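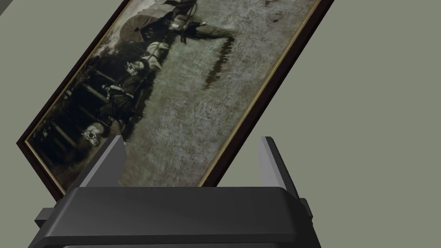 Figure 4. Rendered view of a framed monochrome photograph with a parasol. Dark brown frame, thin gold inner trim.

Home Issues Articles Authors Search
Design and Public Space / Research article
March
Érica Arruda and Leandro Aravena

4. Old photographs and the claim of calm

4.1 What has been claimed

Dental surgeries, council offices and small hotels have long hung old photographs on their walls. The habit needs little explanation. Such prints are cheap, they offend few people and they go with most paint. In the past few years, though, suppliers have begun to sell them on stronger grounds. The Kultimeck catalogue says that a black-and-white street or seaside view "lowers tension in the first minutes of a visit". Skevalex, which leases wall art to clinics, makes much the same promise and adds that a period frame doubles the effect. We asked both firms for the evidence. Kultimeck sent a leaflet. Skevalex sent the Kelemen survey, and it is the Kelemen survey that nearly every later claim leans on.

Pictures of the general type shown in Figure 4 make up the bulk of what these firms supply: a faded monochrome print, a dark frame, a little gold. We have no quarrel with them as decoration. Our doubts are about the numbers.

4.2 The Kelemen survey

The survey gathered 2860 forms from visitors to 20 waiting rooms. Half the rooms had old photographs and half had bare walls or notices. Visitors marked how calm they felt on a five-point line, and those in the rooms with photographs gave higher marks. So far this sounds respectable.

The trouble starts with how the rooms were chosen. Managers were asked whether they would like to take part "with pictures" or "without", and they picked for themselves. A manager who wants pictures may also have bought decent chairs, fixed the heating and kept the queue short. The report gives no measure of waiting time at all, an odd thing to leave out of a study of waiting. When we wrote to ask, we were told that the times had been noted in some rooms and later thrown away.

There is also the matter of the missing forms. Only 1545 of the 2860 were complete enough to be used in the main table, and the report doesn't say how the rest were spread between the two groups. People who are annoyed tend to leave forms half done. If there were more of them in the rooms with photographs, the result could shrink to nothing — or turn round. We can't tell, and neither can anyone who cites the survey.

4.3 The frame effect

The claim about frames rests on even less. It comes from a follow-up at a single site, the Kenodano clinic, where 31 patients were shown the same prints with and without frames and asked which they found more restful. Most chose the framed ones. Every patient saw the unframed set first, pinned to a board in a corridor, and the framed set second, hung at eye level in a carpeted room. To credit the difference to the frame is generous. The carpet has as good a case.

"Doubles the effect" appears nowhere in the Kenodano notes. As far as we can trace it, the phrase began in a sales talk and was then repeated in two trade articles, each of which gives the other as its source.

4.4 Nostalgia as an explanation

Writers who accept the survey usually explain it by nostalgia. An old photograph, they say, takes the viewer back to a gentler time. We find this hard to follow. Few visitors under seventy can remember the world of the parasol, and those who can may not have found it gentle. A print of a strange family on a strange beach is nobody's memory. Some visitors we spoke to while preparing this paper liked such pictures, a few found them gloomy, and a good many could not say afterwards what had been on the wall.

The last group deserves more attention than it has had. Anyone who claims that a picture changes a person's mood should first show that the person looked at it. Neither study asked. A plain question at the door ("What was on the wall?") would have cost one line on the form.

4.5 What a fair test would need

Rooms would have to be given pictures by lot, with managers having no say. Waiting times should be recorded and kept. The same rooms should be tested again with the prints swapped for landscapes, maps or plain coloured card, so that old photographs are set against something better than a peeling notice about parking. Until that is done we would advise public bodies to treat the claim as advertising, and to buy the pictures if the staff like them.

Section 5 turns to background music, where the records are fuller and the claims, if anything, wilder.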